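Ticket 1146 — Farquharson Facilities Desk
Site: Akley annexe
Category: Heating controls
Status: Open, awaiting supplier

The Vakico controller on level 3 fails to hold its evening setting and reverts to the default at 18:00. A restart was carried out at 09:15 and the fault returned the same evening.

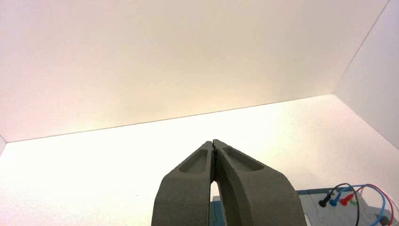
Grerum has been asked to supply a replacement control board under order 115. Staff are reminded not to adjust the valves by hand. The access panel must be refitted so that its two halves meet along a thin dark seam, as the two fingertips do in the photograph — any wider gap should be reported. The next update will be issued within 72 hours.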